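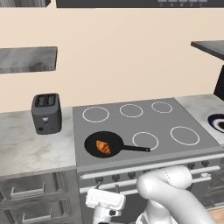
How do you test a robot hand?

A robot arm needs something at the end of it to grab with. That part is called a gripper. Most grippers have two fingers that open and close. Others have three, or use a suction cup.

Which one is best? It depends on the job. To find out, engineers give each gripper the same jobs and write down how it does.

Many of these tests happen inside a computer first. The computer draws a kitchen, with a range, a toaster and a frying pan. It also works out how heavy each thing is and how it slides or tips. This is called a simulation. If the arm knocks a pan off the stove in a simulation, there is nothing to mop up. You press a key and the kitchen goes back to the way it was.

Try a croissant in a frying pan. It is curved and has ridges, so the fingers can't just close on two flat sides. The pan has a rim that the fingers have to get over. The long handle is easier to hold, but the pan can turn when you lift it that way.

Evanthia Rallis tests grippers at Zoltden. In April she compared 5 of them. Each one had to pick up the same 9 objects, over and over, and the computer kept score. By the end it had saved 471 tries.

"I change one thing at a time," she says. "If I swap the gripper and move the camera too, I can't tell which one made the difference."

The best grippers from the simulation are then tested on a real arm. Real objects can be greasy or squashed, and the scores often go down.

Try it yourself

Pick up a bread roll with your finger and thumb. Now try with kitchen tongs, then with two spoons. Use the same roll and give each tool 5 tries. Write down how many times you drop it.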